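Looking after the grippers on a two-arm folding cell

Workshop tips from Girwood, updated October 31, 2024
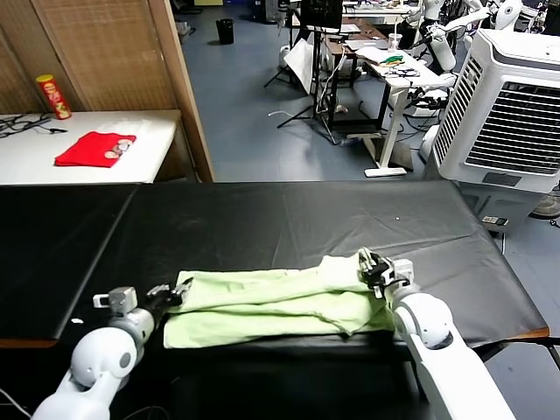 How often should the gripper fingers be cleaned?
After every 400 folds, or at the end of the day if you get there first. Lint builds up on the gripping faces and thin fabric starts to slip.

Switch the arms off at the wall before touching the fingers. Wipe each face with a lint-free cloth and a little surgical spirit. Let it dry before you switch on.

Check the four screws on each gripper while you are there. Nip them up by hand with the short key. The long one strips the heads.

Pull the table cover flat and clip it underneath. A ridge in the cover gets picked up along with the towel.

On the Matlala controller, run the open and close test at 500 first, then at 800. If one side lags, redo the zero point for that side only.

Finger pads wear at the tips. Swap both pads on a gripper together and write the date on the bag the new ones came in. The next order of pads goes in at the start of November.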